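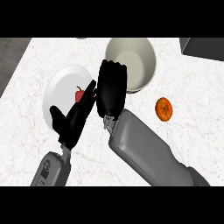 Goh asks whether a food stall that already holds a sidewalk vending permit still needs the new temporary food handler card for the Manley night market. Yes. The two are separate. The vending permit covers the spot, the card covers the person.

1/ The card is issued by the town health desk after a single session. It is valid for one market season. It does not transfer between workers. If you swap staff mid-season, the new worker takes the session.

2/ Sessions run in the Diseck Street annex. Bring a photo ID and your stall number. Walk-ins are seated only if a registered applicant fails to show.

3/ So far 393 cards have been issued. Another 13 applications are on hold, nearly all for a missing stall number. Check that field before you submit.
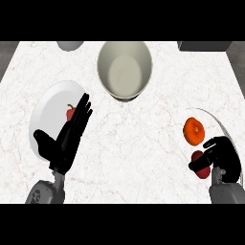 Enda Ó Néill
Permits and Inspections Clerk, Town of Grornard

4/ Renewals: if your card dates from the June session, you do not repeat the full course. You sit the short refresher, which takes almost 2 hours, and the old card is stamped at the desk.

5/ Stalls selling only sealed, packaged goods are exempt. Cutting, pouring, reheating or portioning on site ends the exemption. Free samples count as portioning.

6/ At inspection the card must be on the worker, not at home and not on a phone. A missing card is a written warning. A second one closes the stall for the night.

7/ The deadline for this round is October 24, 2021, at close of business. Forms left in the drop box after that go into the next round. Stall owners with workers at both Manley and the harbor lot file one form per site.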